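Two arms, one clock

Since last week I am fighting with the timing of our two arms, and now I think I understand where the mistake was, so I write it down before I forget.

Our planner, which we call Plandport inside the team, makes one path for both arms together. This part was fine. The trouble came later, in the small program that sends the path to the controllers. Each arm had its own loop and its own clock, and after 1000 cycles the left one was almost 30 milliseconds behind the right one. When the arms work far from each other you do not notice it. When they must pass near the same stem, the collision check is made for positions that the arms do not really have.

Bindu found it from the logs. I was looking only at the gripper commands and I was sure the fault was there. She plotted both time stamps in one graph and the line was going up like a staircase.

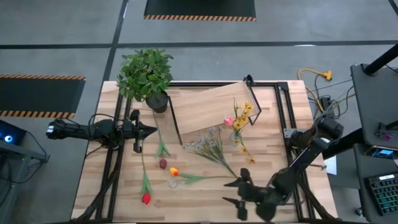 Both arms over the flowers, left gripper open near a green stem.

Now there is one loop, and it reads both arms before it sends anything. I also moved the collision check so that it uses the measured joint angles and not the planned ones. It costs 2 milliseconds more in each cycle, which I can accept.

Still open is the slow start of the planner when the goal is a long thin object lying diagonally. Mohandas thinks our grasp sampler wastes tries along the leaves. I will test his idea with fewer samples and write again in June, if I have something to show.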